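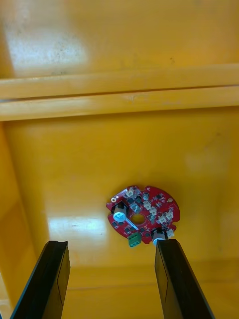
**Nathalie Bélanger**
*Industry correspondent*

The early shift at Lemieux starts at six, and for most of the past 17 years Rosaire McIntyre has begun it at the kitting bench. Kitting is the job of putting together the small parts an assembler will need, so that nobody building a fan controller has to get up and look for a cable. She used to do it on a stool under a lamp with a magnifier on it. Now she stands at the end of a bench where two robot arms do part of the picking, and she spends a good deal of her time looking at what they have put down.

Lemieux employs 200 people in Ustlow and makes controllers for ventilation fans. The arms were set up in April by Lokitari, a firm from Jenville that fits out small production lines. They work from four yellow bins. Into these go the round red circuit board and the wired parts that belong with it, and the arms lay the parts out on white paper in a steel tray. A full tray goes to assembly.

The boards gave less trouble than anyone expected. They are stiff, and the capacitors stand up far enough that the fingers have to come in at the right angle, but a board keeps its shape. Wire does not. A harness that was straight in its bag in the stores will be looped over itself by the time it reaches the bench, and the next one will be looped another way.

"I can pick one up without looking," McIntyre says. "I'd never thought of that as a skill. Then I watched Teodor spend a whole week on it."

Teodor Eklund is Lokitari's engineer on the job. He had planned to be in Ustlow for a fortnight and stayed for 8 weeks, most of it spent on cables. He asked the kitters to show him how they did it, and found that they didn't all do it the same way. McIntyre takes a harness by the connector. Zachary Grewal, who has the bench next to hers, takes it by the middle and lets the ends hang. Eklund ended up using something closer to Grewal's method, and Grewal has mentioned this to his colleagues more than once.
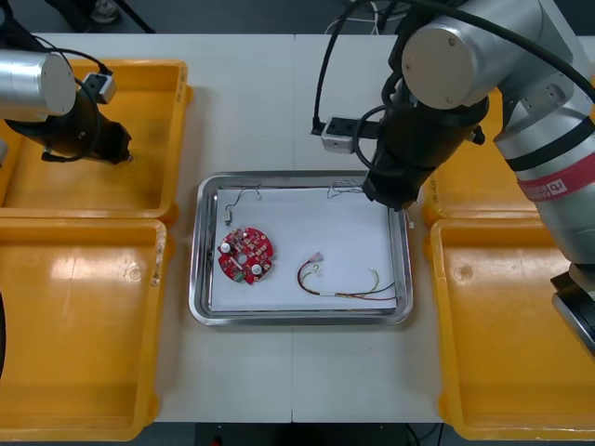
The company's aim is 500 kits a day across both shifts, with the arms handling the boards and the simpler leads and people taking the rest. It is not there yet. On a good morning the bench runs for an hour without anybody touching it. On a bad one somebody is called over every few minutes to free a wire that has caught on another.

Those calls have been the main complaint. Under the old arrangement a kitter had a target and was left alone to meet it. With the arms, the work comes in short bursts, and it is hard to settle to anything in between. Grewal says he goes home less stiff in the neck and more tired in the head. He would still not go back to picking full time, because his eyes were getting worse and the magnifier gave him headaches.

Kyu-ri Wang runs production and made the case for buying the arms. Her argument was about hiring. Lemieux had advertised for kitters three times the year before and filled one post, and the person who took it left by the summer. No jobs have gone from the section, and the company has put in writing that none will for two years. Wang doesn't pretend to know what happens after that.

"People ask me straight out and I tell them straight out," she says. "Two years is what I could get agreed."

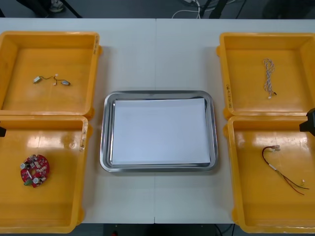
Pay was settled later than it should have been. When the arms came in, the kitters were asked to check trays, clear faults and keep a log, all at the old rate. It took until the autumn to agree a new grade – cell operator – with a rise attached and a day's training each month. McIntyre was one of the four who negotiated it. She thinks the talks should have come before the equipment, and Wang says the same.

The log is a lined notebook on a string. Operators write down each stoppage, with the time and the part, and Eklund is sent photographs of the pages. He had offered them a tablet. They tried it for a month and went back to the notebook, as the tablet wanted a reason picked from a menu and the menu had no entry for most of what went wrong.

Some of the changes that came out of it are small. The stores now send harnesses up in smaller batches, so there is less for them to tangle with. The paper in the tray is replaced at every break. Assembly has started returning any kit with a bent lead along with a note of which shift it came from, which caused a row at first and is now mostly accepted.

McIntyre still makes up kits by hand for the odd orders, the ones with a long lead or a customer's own plug. There are enough of these to fill an afternoon or two a week. She keeps her old stool for them, and her lamp, and Grewal has been told to stop borrowing it.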